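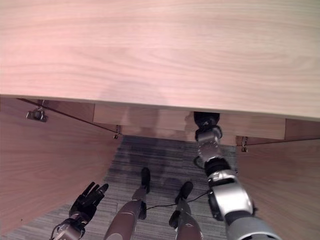 Evaluation of the Zallow Task Kit for Two-Arm Storage Work
Project report, Applied Automation II
Cristóvão Teixeira and Vitória Salgado

Summary

Zallow is a task kit sold by Brusance for two-arm robots. It consists of a software license, a mounting set for one head camera and two wrist cameras, and a support plan. The vendor's claim is that a user without programming experience can teach a storage task by demonstration and have it run the same day. We had the kit on loan for 8 weeks and used it to teach one task: taking a flat object from the top of a low cabinet and putting it on a shelf inside. We find that the teaching part of the kit does what the brochure says. The error handling does not, and the documentation has gaps that cost us more time than the teaching itself. We recommend the kit to the department with conditions, listed in Section 6.

1. Background

The department has owned a Mornon robot since before either of us enrolled. Until now it has been programmed through the Mornon joint interface, where every motion is entered as a list of positions. A previous student project produced a working shelf routine in this way, but the routine stopped being usable when the furniture was moved, and the source files were never commented. Our supervisor asked us to find out if a commercial kit would lower the effort of setting up a task and of repairing it later.

Two products were considered. The second was Prata, a teaching package that records motion by having the user push the arm by hand. Prata was dropped in the first week. It supports one arm at a time, and the storage task needs two for objects wider than the hand can comfortably hold. Everything below concerns Zallow.

2. Installation

The kit came in a single box with a printed quick-start sheet. The full manual is only available online after the license has been activated, and activation requires an account that has to be approved by a person at Brusance. Our request was sent on a Wednesday evening and approved the next afternoon. This is acceptable for a company but a nuisance when lab hours are booked in advance.

Mounting the cameras was easy. The wrist brackets fit the Mornon flange without adapters. The cable clips are a weak point: they are sized for a thinner cable than the one delivered, and they open when the forearm turns through its full range. We replaced them with ordinary hook-and-loop ties.

Calibration is a guided procedure with a printed target. It asks the user to move the target by hand to a series of positions and to hold it still at each one. The software gives a pass or fail at the end and no number. When it failed, which it did on our first attempts, the message was "Calibration quality low" with no indication of which camera was responsible. We found out by covering the cameras one at a time. The left wrist bracket was not fully tightened.

3. Task and method

The task was divided into four stages: approach, pick, transfer and place. For each stage a demonstration is given by one person wearing the control gloves while a second person watches the monitor and marks the start and end of the stage. The marks matter a great deal. If the end of the pick is marked too early, the kit treats the closing of the hand as part of the transfer and begins moving before contact is complete. The manual mentions stage marks in one sentence.
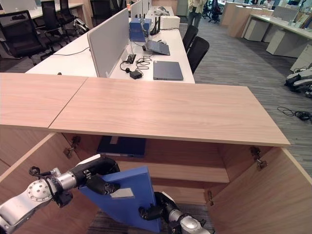 Figure 1. Both grippers on the blue object over the open cabinet.

We gave demonstrations with the cabinet doors open only. Opening and closing the doors was in our original plan and was taken out after the second week, when it became clear that the kit has no notion of a hinged part. A door can be demonstrated, and the arm will follow the path, but if the door stands at a slightly different angle at the start, the path is not adjusted to it. Brusance support confirmed this in writing.

After the demonstrations the kit builds what it calls a skill. This is done on the vendor's server, so the recordings leave the building. We cleared this with the lab supervisor beforehand and used a network account made for the project. Any group working with confidential material should look at this point before anything else in this report.

Over the loan period we ran roughly 400 attempts of the finished skill. An attempt was rated as complete if the object ended on the shelf and neither arm touched the cabinet frame with enough force to trigger the stop. The ratings were made by whichever of us had not given the demonstrations that day. We changed the starting position of the object between attempts, and we moved the robot away and back again at the start of each session so that its position in front of the cabinet was never quite the same.

4. Results

4.1 Approach and pick

The approach was reliable throughout. The kit corrects for changes in the robot's standing position without being told to, and of all the functions we tested this is the one we would least like to give up. Under the old joint interface a shift of the base meant entering the positions again.

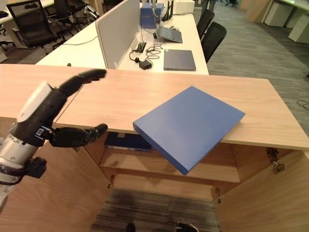 The pick depends mainly on how much of the object's edge the hand can get under. Zallow selects the contact points itself and does not let the user set them directly, so the only influence the user has is through the demonstrations and through the way the object is laid out. An object lying flat and fully on the surface was the hardest case, as the fingers have to slide it or press it from the sides. With the blue object set at an angle and its lower-left corner projecting past the front of the desk top, the thumb can come in from below the level of the surface, and the skill chose this corner in most sessions. We therefore made the overhang our standard starting layout and treated the flat layout as a separate condition. In the flat condition the skill often repeated the same contact several times before giving up. There is a setting for the number of retries. There is no setting that makes it try a different contact.

Adding more demonstrations of the flat layout improved this somewhat, but it also made the overhang case slower. Support advised us to train them as two skills and to switch between them. Switching is a manual step in the current version.

4.2 Transfer and place

The transfer from the top of the cabinet to the opening is where both arms have to agree. Zallow treats one arm as the leader and lets the other follow with a small delay. With a stiff object the delay can be seen as a twist in the hold, and the following hand sometimes lost its grip on the turn. Reducing the transfer speed to the lowest of the available settings removed most of these cases - at the price of a cycle that would test the patience of anybody waiting for it.

Placing was better than we expected from the demonstrations. The upper shelf is near the front edge of the desk top, and the hands have to go in under it with little clearance. The head camera loses sight of the fingers at this point and the kit hands over to the wrist cameras.
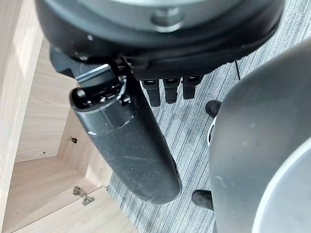
The handover is automatic and was smooth in the majority of attempts. When it was not, the arm paused in the opening and waited for an operator to confirm. The pause has no time limit and no sound. During one afternoon session we went on writing notes for quite a while before either of us noticed that the robot was waiting.

Placing on a low level was tried only briefly. The hand comes close to the floor there, and the kit's floor margin cannot be reduced without an administrator license, which the loan did not include.

4.3 Error handling

Every fault is shown in the same red panel with a code. The code list in the manual covers fewer codes than the software produces. For undocumented ones the panel advises contacting support, where the plan promises an answer within 48 hours. The answers did arrive within that time and were of good quality, apart from one in August that took longer because of holidays. They came too late to rescue a lab session, however, and we lost several sessions in this way.

After a stop, the skill restarts from the approach. It cannot be resumed from the stage at which it stopped, even if the object is still held. The operator has to take the object out of the hands, put it back and begin again.

5. Effort compared with the old method

The earlier student report gives its programming time only in general terms, so an exact comparison is not possible. Our own estimate is that the first usable skill took less time than installation and calibration together. Repairing the skill after a change of layout took one short session of new demonstrations plus the waiting time for the server.

6. Recommendations

The department should take the kit on the educational license if Brusance agrees to include the administrator rights. Without them the floor margin and the workspace limits are fixed, and future groups will run into them early.

A written lab guide should be kept with the robot. It should cover tightening of the wrist brackets, stage marks and the error codes that we collected. Our draft is in Appendix B.

Work with doors and drawers should not be planned on the present version.

The confirm pause should be connected to the lamp on the lab safety panel. Vitória has tested the output signal and it is available on the controller, although the manual does not list it.

Appendix A: Rating sheet
Appendix B: Draft lab guide and error codes
Appendix C: Correspondence with Brusance support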